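Accueil > Interventions > Notes de l'orateur > Servir à table

Rechercher dans les notes OK

Ouvrir sans bonjour, ils ont déjà eu celui de l'organisateur. Commencer par le verre à pied : tout le monde croit savoir le remplir. Laisser un silence. Rappeler le dîner de Plarkasthorpe, 145 couverts, 4 nappes sauvées.

Enchaîner sur la bouteille. On la tient par le bas, on incline, on prend son temps — le convive, lui, a tout le sien. 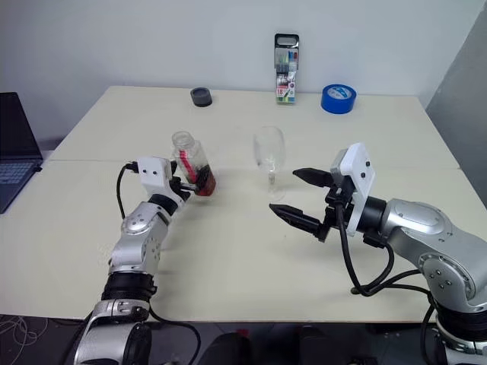

Parler ensuite de la hauteur du goulot. Chez Oláh, on m'a juré que verser de haut « ouvrait les arômes ». Cela ouvrait surtout le budget blanchisserie, presque 410 euros en avril. Attendre les rires. S'ils ne viennent pas, boire un peu d'eau, lentement.

Finir sur le pied du verre, qu'on ne soulève pas pour verser. Puis questions, et passer le micro au fond.

Contact : Miklós Bárány — Jamik | Tous droits réservés | Haut de page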